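Module 5: Budgeting a Garment-Handling Cell

These notes cover the purchase plan only. Control software is treated in the next module.

Start from the task list, then price the hardware. A cell that moves rigid boxes can be costed from a catalog. A cell that handles clothing cannot, as the gripper, the wrist camera and the fingertips all depend on the fabric. Before asking for quotes, write down the thinnest cloth, the thickest seam and every attachment the fingers may meet: cords, toggles, elastic bands, sewn labels.

In the worked case, the Drirnent line, two arms were quoted by Kamov and by Sturell. The arm prices were close. The difference was in the fingers. Kamov included one set and charged for spares; Sturell sold them in packs of 5. Fingertips are a consumable and belong in the operating budget - students often enter them once, under capital, and then run short in the second quarter. 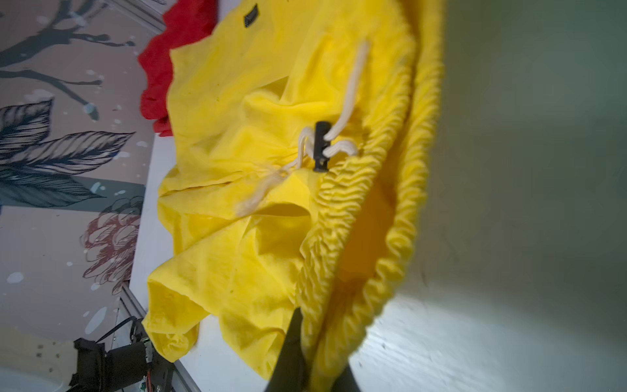 Gathered waistbands should be listed as a separate test item. The elastic bunches the cloth into a thick ridge, while the body of the same garment may be a single light layer. A finger opening chosen for one may be poor for the other, so request sample grips on both before signing. Drawstrings add a second line to the test plan: loose cord can trail across the grasp area.

Spare parts, first year (worked case):
Fingertip packs: 2
Wrist camera cable: 2
Motor bracket: 1
Test garments, mixed colors: 841

The garment count looks high. It covers the full trial plan, including items withdrawn for wear. Buy them in one order if storage allows, and keep the supplier's fabric sheet with the invoice.

Lead times: place the arm order first, then the table and guarding. In the Butkienė layout the work surface arrived in March, ahead of the arm, and had to be drilled again to fit the base.

Exercise: redo the spare parts table for two shifts. State which lines double and which do not, and move any consumables to operating cost.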